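She runs the lending kitchen at Pramanik, and she had the kettle on before I'd got my coat off. We talked for most of an afternoon in May, and a good deal of it (I'm not complaining!) was about lids.

"People bring back the tub and forget the lid, every time," she told me. "We've got 102 tubs on the shelf and I couldn't tell you how many of them close properly." 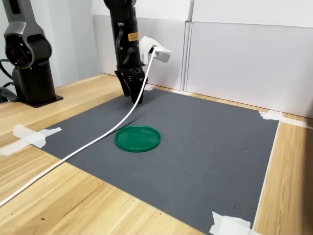
Green is her favourite, partly because her mother kept flour under a green one, and partly because it shows up at the bottom of a washing-up bowl. She likes a lid with a decent rim, too, something your thumb can get hold of.

"You lay it flat and look at it before you try it on anything," she said. "My mother taught me that, and I was only 10."

The spares live in a drawer marked Piltonska, after the street the first lot came from, and she let me rummage through it while she poured us both another cup.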